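Parts Bench Notebook, Zustham Training Workshop
Entry for February, morning session
Kept by: Ronaldo Bastos
Subject: sorting of push-button switches and small gears, white table

1. Purpose

The workshop agreed last month to bring the operator switches and the small gears under one sorting procedure, so that the Quintana panel course and the gear train course can draw from the same bench. This entry records the first session under that procedure. It replaces the loose sheet kept in the Skavon cabinet, which should now be discarded.

2. Bench arrangement

Two trays are in use on the white table: the steel tray and the blue plastic tray. The steel tray stands on the left half of the table and the blue tray on the right. Colleagues are asked to keep this arrangement, as the check sheet is laid out in the same order.

The tabletop is badly scuffed between the two trays. The marks are darkest where parts have been dragged from one tray to the other over the past terms. I tried a damp cloth with dish soap on a small patch before starting. Some of the black specks lifted and the scratches did not. A request for a replacement top has been sent to Dulside. Until it is answered, parts are to be lifted clear of the surface and set down, never slid.

3. Parts in the session

Push-button switches: one with a red mushroom cap, one with a yellow-orange cap, one with a green cap, and the white one with the orange top. The contact blocks stay attached to their switches during sorting. They are not to be removed at this bench, even where a label has begun to lift.

Gears: small, dark, with a center bore. The tooth count was not checked today and should be entered on the card before the gear train course begins.

Stray items: one small white plastic piece toward the back of the table. It does not appear on the parts list. I have asked for it to be left where it is until someone from the panel course can identify it. If no claim is made in 14 days it goes into the mixed hardware drawer.

4. Procedure as followed

Start at 9:30. All parts were checked against the list before the first transfer.

Switches are handled by the body, with the cap kept free of pressure. The mushroom cap is the awkward one. It is wider than the body and will not lie flat, and if it is put down on a slope it rolls until it meets the wall of the tray. Placing it on its side near the rim gives the least trouble.

The gears are picked up by the outer edge. On the dark bottom of the steel tray they are hard to find from a standing position, and the overhead lights make this worse. A sheet of white card under them was suggested and will be tried at the next session.

Each transfer is entered on the check sheet as it is made. Three transfers were entered late this morning and have been initialed as such.

5. Observations

The steel tray is the better choice for the gears as regards strength, and the poorer choice as regards visibility. The blue tray shows everything plainly, including dust. I would support a second blue tray if the budget permits. The price noted on the Skavon order form is 80 for a set of 2, without lids.

Color of cap should not be used alone as the sorting key. The yellow-orange cap and the white switch with the orange top were confused on the check sheet once today. The written designation is to be used in full: cap color, cap shape, and block label where legible.

The cable beside the table should be kept clear of the walkway. Stools are not to be parked on that side.

6. Open points

Tooth count for the gear card (Bastos).
Identification of the white plastic piece (panel course).
White card for the steel tray, to be cut to size before the next session.
Reply from Dulside on the tabletop.
Revised wording for the check sheet, column 3, where "orange" is to be replaced by the full designation.

The session closed at 11:45. The check sheet is filed behind this page.

7. Bench record
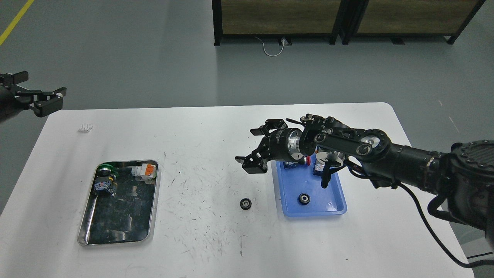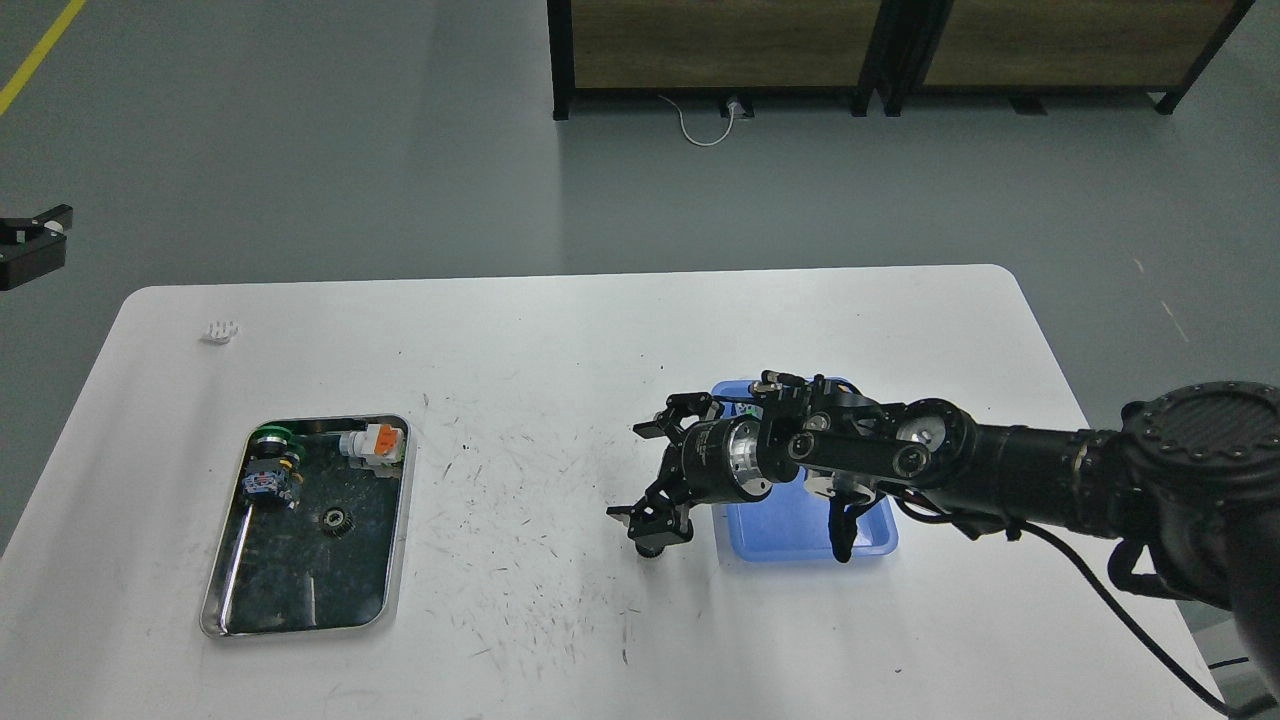
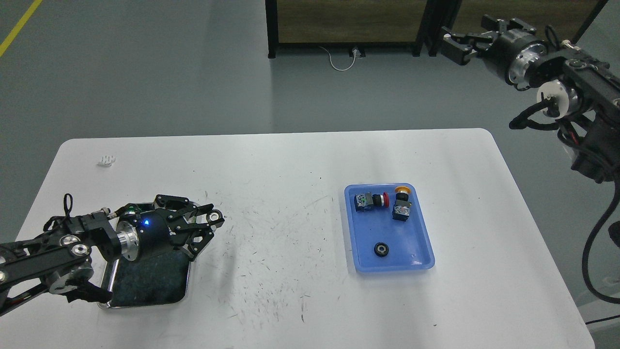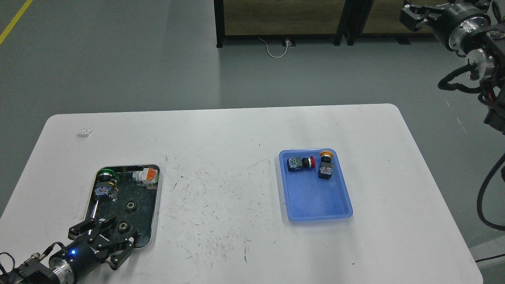

White table with sorting trays and parts, morning session, February.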